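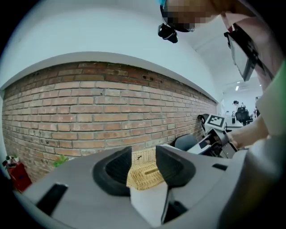 Dichtes Geflecht mit der kleinen dunklen Stelle, dahinter die Ziegelwand.

Werkstattbuch, Mittwoch, November

Vormittags Stück 633 angesehen (Auftrag Harnitari). Geflecht hellbraun, eng gearbeitet, über die ganze Fläche gleichmäßig gespannt, soweit ich das mit der Hand beurteilen kann. Auf dem Auftragszettel steht nur »Rattan, auffrischen«. Ob es durchgehend Rattan ist oder teilweise Weide, lasse ich offen, bis Josefina die Unterseite gesehen hat. Sie kommt morgen früh.

Die dunkle Stelle: kurz, schmal, sieht aus wie ein Zweigstück oder ein einzelner Stich. Steht nicht auf dem Zettel. Möglichkeiten, die Uzma und ich durchgegangen sind:

- Rest einer alten Reparatur mit dunklem Faden
- Rindenrest am Strang, beim Schälen stehen geblieben
- Schmutz, der zwischen den Strängen klemmt
- Brandstelle, halte ich für unwahrscheinlich, riecht nach nichts

Mit trockenem Pinsel darübergegangen, keine Veränderung. Danach Finger weg. Wenn es ein Stich ist und der etwas hält, ziehen wir uns beim Herumstochern den Strang auf, das hatten wir beim Sessel von Stuvia, und die Sucherei nach passendem Material hat damals den halben Monat gekostet. Stelle mit Kreppband daneben markiert (nicht darauf!). Bitte das Band dranlassen.

Reinigung, Probe an der Kante:
Zuerst trocken abgebürstet, weiche Bürste, immer in Richtung der Stränge. Es kam mehr Staub heraus als gedacht. Anschließend lauwarmes Wasser mit einem Spritzer Neutralseife, Tuch gut ausgewrungen, 2 Durchgänge. Nach dem ersten Durchgang war das Tuch grau, nach dem zweiten fast sauber. Farbe hat sich nicht gelöst. Die Probe steht jetzt offen zum Trocknen, und ich schaue vor Feierabend noch einmal nach, ob die Stränge sich aufstellen. Kein Föhn, auch nicht auf kalt.

Öl haben wir noch nicht aufgetragen. Sidra will das Leinöl von Wondov nehmen, ich würde bei so hellem Geflecht erst ein Muster machen, es dunkelt nach und bei Hellbraun sieht man jeden Ansatz. Einigung: Muster auf drei Reststücke, eins davon unbehandelt als Vergleich, alle neben das Fenster.

Materialbestand: Vom dünnen Flechtrohr sind 118 Gramm übrig, dazu der angebrochene Ring unten im Regal, der für diesen Auftrag zu dick ist. Kausar bestellt bei Dhanial nach. Bitte diesmal die Stärke dazuschreiben, »wie letztes Mal« hat beim letzten Mal nicht geklappt.

Zum Raum
Die Ziegelwand ist fürs Beurteilen der Farbe schlecht. Das Rotbraun und Orange der Steine drückt auf alles, was davor steht, und neben dem Mauerwerk wirkt das Geflecht blasser und etwas grünlicher als am Fenster. Zum Abgleichen der Muster also bitte das Stück drehen, sodass man gegen die weiße Fläche oberhalb vom Sims schaut, oder die graue Pappe dahinterstellen. Uzma hat das Geflecht vor der Wand als »honig« eingetragen, ich am Fenster als »sand«. Sand stimmt eher. Im Blatt geändert.

Die Vertiefung im Ziegel oben in der Wand ist immer noch offen. Visitación hatte angeboten, sie mit Kalkmörtel zu schließen. Ich bin dafür, es aber erst zu machen, wenn 633 aus dem Raum ist. Mörtelstaub im Geflecht bekommt man nie wieder ganz heraus. Auf dem weißen Sims sollte auch jemand wischen, bevor wir ölen.

Die rote Kiste unten an der Wand bleibt vorerst, wo sie ist. Wer die Pflanzen gießt: bitte sparsam, und nicht in der Woche, in der etwas zum Trocknen im Raum steht. Die Luftfeuchte lag gestern Abend deutlich über dem, was wir beim Trocknen haben wollen, und das offene Fenster hat bei dem Wetter wenig gebracht.

Nachtrag, 16:40
Probekante angeschaut. Fühlt sich an der Oberfläche trocken an, zwischen den Strängen noch kühl, also vermutlich noch Restfeuchte. Ein Strang steht minimal hoch, lässt sich mit dem Daumen zurückdrücken und bleibt dann liegen. Glatte Leiste daraufgelegt, mit Klötzchen beschwert, Seidenpapier dazwischen. Über Nacht so lassen.

Kausar fragt, ob wir den ganzen Auftrag in 9 Arbeitstagen schaffen. Ohne die dunkle Stelle ja. Wenn Josefina sagt, dass dort ein Strang ersetzt werden muss, hängt es an der Lieferung von Dhanial, und dann würde ich Harnitari gleich morgen anrufen und keinen Termin nennen, bevor das Rohr da ist.

Offen:
- Unterseite ansehen, Materialfrage klären (Josefina)
- dunkle Stelle mit Lupe und Streiflicht prüfen, vorher nichts ziehen
- Ölmuster ansetzen (Sidra)
- Flechtrohr bestellen, Stärke angeben (Kausar)
- Vertiefung im Ziegel, nach Abschluss von 633 (Visitación)
- weiche Bürste auswaschen, liegt noch im Becken

2 Kommentare

Uzma Jafri: Bürste ist ausgewaschen und hängt. Mit »sand« bin ich einverstanden, aber lasst uns die Muster noch einmal bei Vormittagslicht vergleichen, nachmittags kommt zu viel Gelb rein.

Josefina Toledo: Bin um acht da. Bitte das Stück nicht allein umdrehen, ich bringe die Filzunterlage mit.

9 Mal geteilt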